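Folding rules, 29 August 2023

Second pass through the handheld gripper procedure at Grutstead. One garment per episode, green cloth underneath.

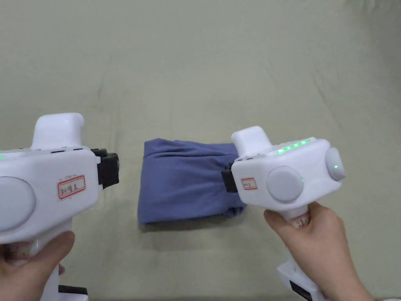 Before each episode

Check the indicator lights on both grippers. Read the label on each unit and write it in the log, left first. Jaws open, clear of the fabric.

During

Maximum episode length is 30 seconds. Stella Muli wants it cut to 25 and I disagree; trousers need the extra time. Creases in the cloth are allowed under the current text. Jintana Phromma asked for a limit on them, and I have left that open until November.

Rejects

Any episode where a bare finger touches the garment. Any episode with a missing log line. Review 100 out of every 300, picked by number, not by eye.

Still to write: the clause on edge pushes versus full grasps. Flemside counts both as contact. Our draft does not say.

2 comments · 5 shares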